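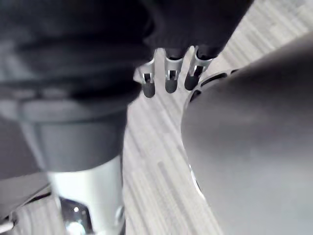 **Revisión del mobiliario de asiento**

El Servicio de Mantenimiento informa de que durante el mes de marzo se revisarán las sillas giratorias de las plantas segunda y tercera del edificio Larnevano. La actuación comprende 42 puestos y será coordinada por Gonzalo Peñalver, responsable de mobiliario, con el apoyo técnico de la empresa Adetton.

En cada silla se comprobarán la columna central, la fijación de la base y el estado del tapizado. Las palancas y los topes de goma que presenten desgaste serán sustituidos - siempre que exista recambio - en el propio puesto. Las unidades que requieran una reparación mayor se trasladarán al almacén Vidal, y el plazo previsto de devolución es de cinco días laborables.

Se ruega al personal que deje las sillas despejadas a partir de las 17 horas y que retire cojines y otros objetos personales. Las incidencias ya conocidas pueden comunicarse a través de la aplicación Wurkby, indicando planta y número de puesto.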